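4. Comparing finger pads on the handheld grippers

This is the fun part of the Brirkell kit! By now both units should be charged and paired (section 3), and you can start finding out which pads suit your own tasks. Plan on 38 trials per pad set. It sounds like a lot, but they go fast once two people get a rhythm going.

4.1 Before you start

1. Wipe the pads with a dry cloth. Dust changes the grip more than you would expect.
2. Check that the square markers on the fingers are clean and lying flat. The tracker needs to see both.
3. Open Zondthorpe on the logging computer and choose New Comparison.
4. Set the recording rate to 69 and leave Auto Trim off for now.
5. Confirm that the port reads 3131. If it shows anything else, restart the Cleltport hub.

CAUTION: Keep loose sleeves and hair away from the fingers. The trigger spring is stronger than it feels.

4.2 Running a door trial

A small cabinet with hinged doors makes a great first test. A bar handle and a round knob ask very different things of a pad, so try both if you have them.

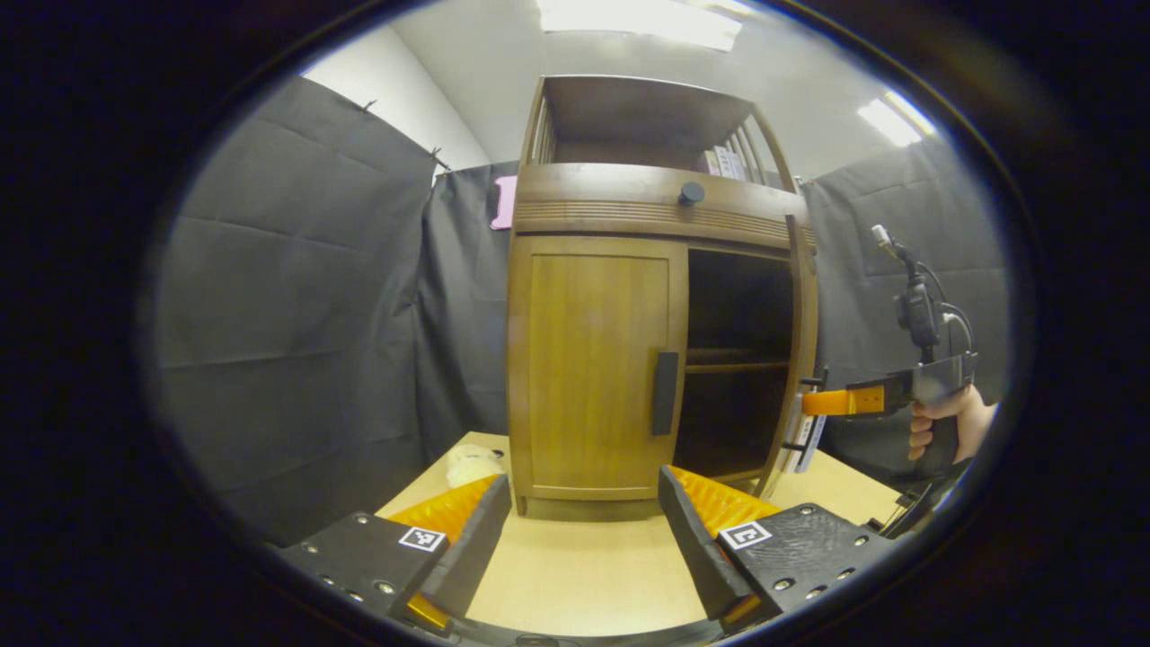 6. Squeeze the trigger gently until the pads touch the handle, then stop. Press Mark.
7. Pull in an arc that follows the hinge. A straight pull loads one pad more than the other and spoils the comparison.
8. Release, back off a hand's width, and press Mark again.
9. Score the trial as Held, Slipped or Missed. Slipped means the pads moved on the handle, even if the door opened anyway.

NOTE: With two grippers going, let one person call the start. Cable loops love to catch on an open door – route them up and over the wrist.

4.3 Swapping pads

10. Switch the unit off and slide the old pads out toward the fingertip.
11. Push the new pads in until they click, then run Zero Width from the Tools menu.
12. Repeat the full set with the same handle and the same person.

Pads are good for more than 300 trials on smooth handles, fewer on anything with sharp edges. Ridged pads are a lovely place to begin – they forgive a sloppy approach angle. Results appear under Compare, sorted by Held. For mounting the same fingers on an arm, see section 6.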